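Daylight in small rented rooms
Speaker notes, tenant evening, Estby library, Thursday session 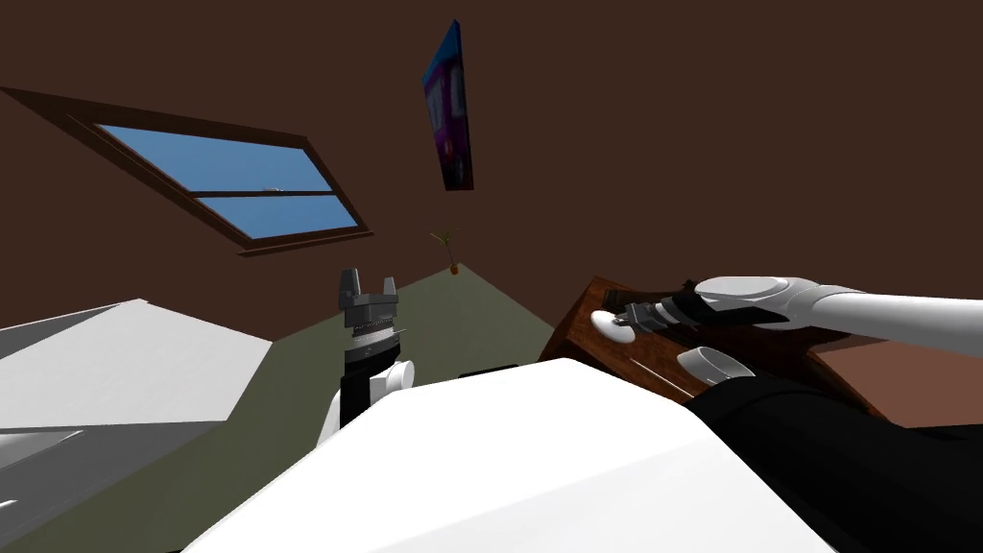 Slide 1. Simulated room with brown walls and a two-pane window.

Leave slide 1 up while people find seats. Start at 6:30 even if the back rows are still filling.

Opening. Most of us here rent. We can't move a window or add one. The talk is on what a tenant can change without asking the landlord, and then a short part on what to ask for in writing.

Slide 2. The survey. Covach Housing sent a form to 1,101 renters in September. 204 wrote something in the comments box about a dark room. Read two of the comments aloud, the basement one and the one about the airshaft. Don't read the long one.

Slide 3. Wall color. Dark walls take in light that pale walls would send back into the room. If the lease lets you paint, do the wall facing the window first. Flat white is fine. Ceiling next if there is paint left over. Remind them to keep the can lid so they can match the old color when they move out.

Slide 4. Curtains. Hang the rod wider than the window so the fabric clears the glass when it's open. A longer rod at the hardware store on Sulemana Street is under $40. Pass the bracket around.

Slide 5. Mirrors. Put one on a side wall close to the window. Someone will ask about mirrored closet doors. They do help, but they are heavy and the landlord should agree first.

Slide 6. Plants. Go easy here, last time this took ten minutes. Move the pot before you buy a lamp. Turn it once a week.

Slide 7. Asking the landlord. Trimming a hedge, washing outside glass, replacing a fogged pane. Send one letter per request and keep a copy. The Tasano tenants' group has a sample letter, copies on the table by the door.

Skip slide 8 if it's past 7:30.

Questions. Repeat each one into the microphone. The room is booked for 90 minutes and chairs have to be stacked before we leave.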